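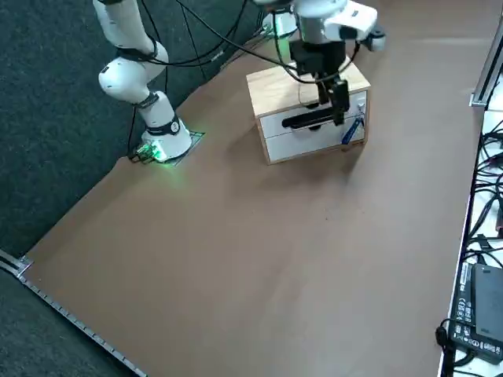 **Figure 1.**

## 4. Rent setting and turnover in the Brivero co-operative

The second case is Brivero, a limited-equity housing co-operative set up when tenants bought their estate from a private landlord. It has 2769 members across three neighbourhoods, of which Senine is the oldest and Gosel the largest. Members hold a share in the co-operative and pay a monthly charge for their home. The share can be sold back when a member leaves, but only at the price paid plus a fixed yearly uplift.

We used two sources. The first was the co-operative's own register of moves, which covers the seven years after the purchase. The second was a postal survey sent to 1000 households in July, drawn at random from the register. Almost half replied. Replies were lower in Gosel, where many homes had changed hands in the previous year, and we have weighted the results to allow for this.

Monthly charges rose more slowly after the purchase than in the years before it. Most of the difference came in the first five years, when the loan was on a fixed rate. Once the rate was reviewed, charges in all three neighbourhoods went up together, and the gap with private rents nearby became smaller. Members who wrote comments on the survey form often mentioned this review, and several said they had not known it was coming.

Turnover fell as well, though unevenly. In Senine, very few members left in any year. Gosel behaved more like an ordinary rented estate — younger households, shorter stays, more moves for work. Gourlay found a similar split in his earlier study of Skála, where the homes closest to the railway changed hands most often whoever owned the land. We therefore do not treat the fall in turnover as an effect of the purchase alone.

Repairs were the main source of complaint. Under the old landlord, roofs and drains had been patched when they failed, and the co-operative took on that backlog with the land. Flores has argued that surveys done before a purchase tend to understate costs below ground, and the Brivero accounts fit her view. Drainage work took up more of the reserve fund than any other item, and two planned roof contracts were put back a year as a result.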